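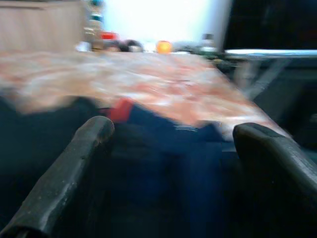
Faut-il savoir programmer pour apprendre à un robot à plier du linge ? Il faut surtout de la patience et une main qui n'hésite pas trop, le code vient bien après.

Moi, j'ai piloté le bras à distance chez Nallari en avril, 20 essais sur du tissu bleu marine, et j'en suis sortie vidée (et ravie !). Hye-jin Ji prétend que 980 démonstrations moyennes valent mieux que 3 parfaites. Je ne suis pas d'accord : si je tremble, il apprendra mes tremblements, non ? Je préfère qu'on me laisse recommencer un geste raté, quitte à remplir le disque moins vite.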